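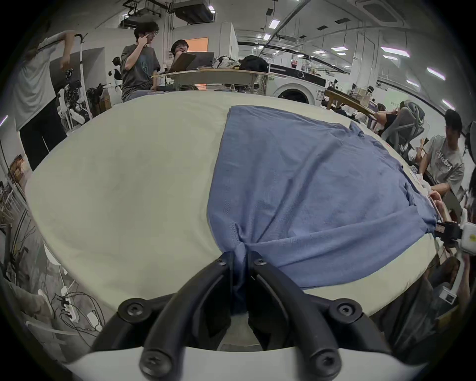
Amarachi Ibrahim had written off ever lifting in front of a crowd again, and says she still has to pinch herself when she reads her own name on the start list. "I kept telling my coach I'd just come and hand out chalk," she said. "Now I'm opening the second session!"

Ibrahim is one of 36 lifters confirmed for the Fodinley Open, the first powerlifting meet to be held in Plundon and a day the local strength community has been dreaming of for years.

FODINLEY, 25 Jan 2025 – Paju Barbell Club is thrilled to announce that entries for the Fodinley Open are full, with athletes travelling from right across the region to contest the squat, bench press and deadlift at the Plundon Recreation Centre this September.

The field runs from school leavers to masters lifters in their seventies, and more than half are stepping onto a platform for the first time. Each athlete gets three attempts at each lift, with the best of each added together for a total. Lifters will be grouped by body weight, and there's a separate novice division with its own medals.

"We thought we'd be ringing people and begging them to enter," said meet director Uldis Vītola. "The list filled up, then the waiting list got going, and I had to go for a walk around the block to calm down. I couldn't be prouder of this club."

Among the names to watch is Dinesh Rajput, who totalled his personal best last year and has his sights set on a 300 kg deadlift. He came to the sport after a decade of distance running and trains before work at Paju, mostly alongside novices (he's very generous with his time, and very loud when somebody else makes a lift).

"People think it's a solo sport because there's one person on the platform," Rajput said. "Come and listen to the warm-up room. I've never had so many strangers yelling for me, and I mean that in the nicest way."

The club has also teamed up with Curis, the Plundon physiotherapy practice, which will run free mobility and recovery sessions for all entrants in the weeks leading up to the meet. Physiotherapist Laimutė Hunt will lead the sessions and will be on hand at the meet itself.

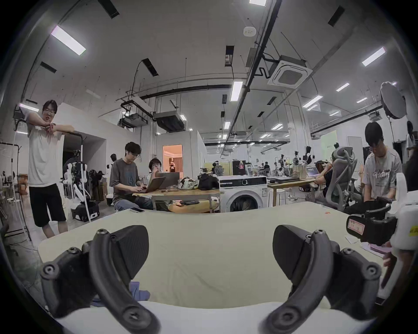
A large open lab space, Plundon.

"Getting stronger is a wonderful thing to do at any age, and I'd love to see a few spectators go home and sign up for something," Hunt said. "The first session is all hips and ankles, so wear trackies."

Weigh-in opens two hours before the first squat. Spectator entry is by gold coin donation, kids get in free, and the canteen will be running all day with a sausage sizzle out the front. Loaders and spotters are still being sought, and training is provided.

Final session times will be posted on the club noticeboard and emailed to all entrants.

Media contact: Rasmus Eglītis, Paju Barbell Club, PO Box 2642, Plundon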